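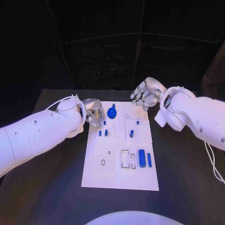
The white board with the small blue peg and the round stepped knob in place.

Search the newsletter Go

Filed under: Lending Shelf, Hand Skills, Boards and Puzzles

Blue pieces, white board: notes on the new fitting board

The fitting board has been on the Trultville lending shelf since spring, and enough people have now had a turn with it that we can write something useful. A short piece in the last issue gave the shelf number and the loan period and very little else. Several readers wrote in asking how it differs from the older pegboards, whether it suits beginners, and what to do when a piece goes missing.

First, the shelf number again: 203. It sits between the lacing cards and the box of nuts and bolts. The loan period is three weeks, with one renewal if there is no waiting list. At the moment there is a waiting list.

What it is

The board is white and the loose pieces are blue. People with low vision have told us the strong difference in color helps a good deal. Our older pegboard, the Pamdale, has natural pegs in a natural board, and in the evening under a table lamp it can be hard to tell a peg from the surface behind it.

The two pieces most people mention are the small peg and the stepped knob. The knob has a wide round base and a narrower post on top. The post is the handle. New users tend to grab the knob by the base because it is the biggest thing to hold, and then find their fingertips are in the way when they try to set it down. Pick it up by the post and the base stays clear.

The peg is another matter. It is small, and it asks for a proper pinch. Panagiotis Dervishi had the board at home for the full three weeks and kept notes for us. He found the knob easy from the first day and the peg slow until the second week. His notes also say that the peg went better when he came at it from above with his fingers curled down than when he reached across the board from the front. We tried both ways at the June session and most of the group agreed with him. Two people preferred the front.

Setting up

Put the board on a dark, plain surface if you have one. A dark gray or black tabletop is ideal. On a white kitchen counter the edges of the board disappear, and a patterned tablecloth is worse. A dark bath towel folded flat will do, although the board will shift a little on it. A sheet of rubber drawer liner cut to the size of the board stops most of the sliding.

Leave room in front of the board. You want somewhere to rest a forearm, and you want space for the loose pieces before they go in. A common mistake is to pull the board right to the edge of the table, so that the pieces have to be lined up at the back or off to the side. Push it back a hand's width and start from there.

Sit square to it. If you are working with both hands, the middle of the board should be roughly in front of your breastbone. If you are working with one, slide the board over so that hand does not have to cross your body.

Clear the pieces off before you begin, even if the last person left them in place. It is tempting to start from a half-filled board, and for a child that may be the right amount of work, but you will not get much of an idea of how you are doing from one week to the next.

Ways to use it

The plain way is to put every piece where it belongs and take it out again. That is enough for a first session.

For two hands, let one hand do the placing while the other stays open over the far side of the board, ready to steady a piece or take it across. Then change over. Krum Babić, who runs the Masilela group on the other side of the river, has his people pass each piece from hand to hand before placing it. He asks them to do the pass above the board and not down on the table, so there is no surface to help. It is harder than it sounds, particularly with the peg.

For sorting, mix the blue pieces with a few things from the house: bottle tops, a cork, a large button. Pick out only what belongs to the board, by feel if you can manage it. Please take the corks and buttons back out before you return the set. We have received some surprises.

For timing, use a kitchen timer and write the result down. Do not time the first week. Špela Radulović timed herself from the first evening and says it made her hurry and drop things. She put the timer away, took it out again ten days later, and brought her time for the full board down to 63 seconds. That is quick. Most of us are well behind her and there is no reason to chase it.

With children, hand over one piece at a time. The small peg should be kept away from any child who still puts things in the mouth, and for those households we would suggest the Sisell set in place of this one. The Sisell pieces are all large. It is on the bottom shelf and is nearly always in.

Compared with the Pamdale

The Pamdale is the better choice for long, steady repetition. All its pegs are the same and all its holes are the same, so you can work down the rows while listening to the radio. The fitting board asks you to look at each piece and choose a place for it, and people report that it is more interesting and more tiring. Fifteen minutes is plenty. The Pamdale can be used for half an hour without much trouble.

The Pamdale is also heavier. If you walk to the library or come by bus, keep that in mind. The fitting board goes in a tote bag.

Storage is where the fitting board loses. The Pamdale has a lidded tray for its pegs and the new board has none. We send it out with a drawstring bag, and the bag should come home with it.

Missing pieces

If a piece goes missing, tell us when you return the set and do not try to replace it with something close in size. A peg that is slightly too thick can get stuck, and then the next person has a board they cannot finish. Look first in the bag, then under the drawer liner, then inside the sofa. The peg went missing from one loan in May and was returned by mail, taped to a postcard.

There is no fine for lost pieces. Replacement comes out of the shelf fund, now at 400 dollars, and the fund also has to cover new lacing cards before December.

Cleaning

Wipe the board and the pieces with a damp cloth and a little dish soap, then dry them. Do not put any of it in the dishwasher. Get into the corners with a dry toothbrush. Sets should come back clean, and we wipe them down again before the next loan.

Sessions and sign-up

The hand skills table is open again in July 2021 in the back reading room, with the fitting board, the Pamdale and the nuts and bolts all set out. Drop in at any point in the hour. Bring your reading glasses. Milovan Dimitriou will be at the table for the first two sessions and can show you the pass exercise if you would like to try it.

To join the waiting list for the fitting board, write your name on the sheet at the desk or reply to this newsletter with "203" in the subject line. You will get one message when it is your turn and the set will be held for 2 days. After that it goes to the next name.

If you have used the board at home and found another way to work with it, send us a few lines. We have room for reader notes in the next issue. Krum has already promised a page on the pass exercise with drawings, and Špela is writing up her times.

Get the newsletter by email. Enter your address. You can unsubscribe at any time.

This site uses cookies to remember your settings. Accept Decline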